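Restville Adult Learning — Household Textiles, Unit 3
Handout 9: Folding and sorting knitwear on a bed
Tutor: Awuor Kaijage. Notes revised by Nuwan Nanayakkara, October.

1. Scope

This handout covers small and medium knitted items: socks, scarves, hats, light jumpers. Woven shirts and trousers are in Handout 8. Drying is assumed to be finished. If an item still feels cool at the seams or cuffs, return it to the rack.

2. Work surface

A made bed is an acceptable folding surface. It is wide and soft, and it does not snag loops. Its faults are that it sags under the hands and that its cover sheds or picks up fibre. Pull the cover tight before starting. A pale or mid-toned cover is preferred for dark items, as the outline of each piece is easier to follow. Printed motifs do no harm, though a strong print can hide small pieces of the same colour.

3. Dark knits

Black, navy and bottle green are easily confused under a ceiling lamp. Sort them by a window where possible. Texture is a second guide: a brushed or fuzzy yarn scatters light and looks flatter in colour than a smooth one.
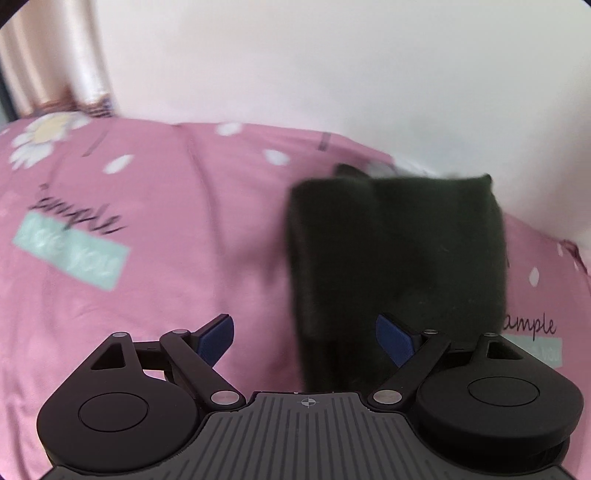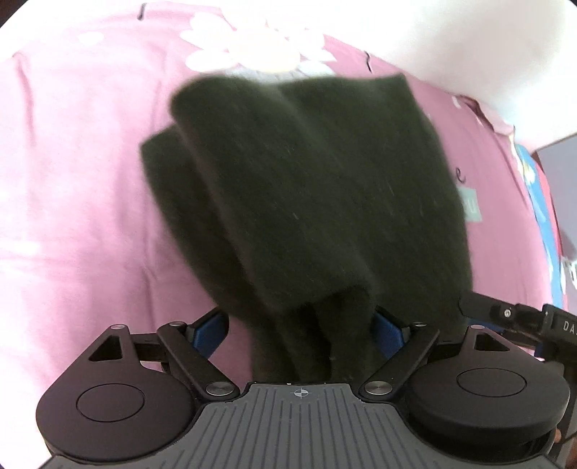 Dark, soft-textured items handled over pink bedding.

Lint shows most on dark, fibrous surfaces. Remove it after folding the first half and again after the last fold — one pass on the open garment misses whatever is picked up from the cover. Use a dry brush in one direction only. Adhesive rollers lift the pile and are not recommended for brushed yarn.

4. Folding and lifting

4.1 Lay the item flat and square the edges by hand without stretching the rib.
4.2 Fold lengthwise, sleeves in first if there are any.
4.3 Fold across into halves or thirds, according to the depth of the drawer.
4.4 Lift through all layers at once. A lift taken on the top layer alone opens the fold.
4.5 Set the item down lower edge first and let the rest follow.

Thick folds held at a single point will bulge to one side. Carry them only a short distance, or support them from beneath.

5. Storage

Knits are stored flat. Hanging lengthens the shoulders. Place heavy pieces at the bottom and leave a hand's depth free at the top of the drawer.

6. Before the next session

Read the Talukder notes on fibre types, sections 1 to 3. Bring two dark knitted items and a dry brush. Questions to Jamila Debnath, room 643.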